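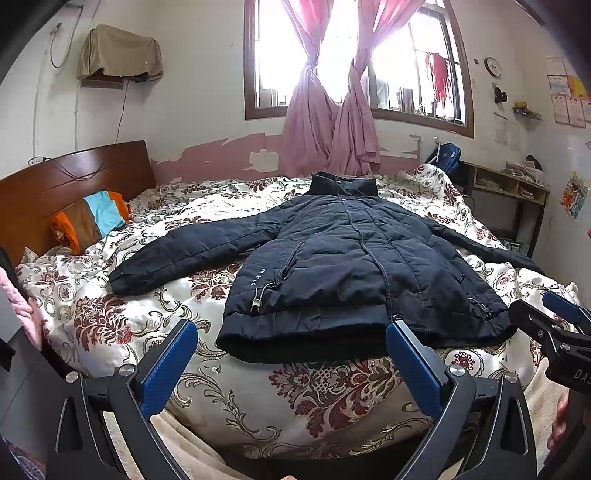
The Last Jacket of the Shift

In the seventh year of my work at Rokent, they sent me home with the grippers.

Before that I folded in the big hall. We returned 2000 garments a day to their bags: shirts, coats, children's trousers, everything that people had ordered and did not want. I stood at table 3, between a woman who sang and a woman who hated singing. I learned to fold a winter jacket in seven movements. My mother had shown me another way, with the sleeves first, but in the hall there was only one way, and the supervisor walked behind us with his tablet.

Then the machines from Celtuson came. They had two arms each and a name on the chest. Ours was called Arthur. He was very polite with towels. With towels he was better than me, I must admit it. But when somebody gave him a jacket with a hood, he lifted it by one cord and waited, like a man who holds a fish and does not know where is the kitchen.

So the company made an offer to some of us. We could leave, with a small payment, or we could teach. I chose to teach. They gave me a pair of grippers, one for each hand, and a bag of clothes, and said that any bed would do.

The first evening I could not close a zipper. My fingers were far away from the cloth, and I felt I was wearing somebody else's hands. I pulled the sleeve, and the sleeve came back. My daughter watched from the door and asked if I was becoming a robot. I told her it was the opposite, the robot was becoming me, and after I said it I did not like the sound of it.

But I became good. I put the jacket on its back, I spread the sleeves, I brought the left one over, then the right one. The hood always at the end. One night, without thinking, I started with the sleeves the way my mother did. I stopped and looked at the telephone, waiting for a message that this was wrong. No message came. The next night I did it again.

In April they invited us to the hall to see the results. It was very quiet. The tables were gone, and also the nail where I used to hang my coat. Arthur stood in the place of table 3. A young engineer put a jacket in front of him, and he took it with two careful fingers.

He folded the sleeves first.

"Strange," said the engineer, "this is not in our instructions."

I asked if I could see it one more time.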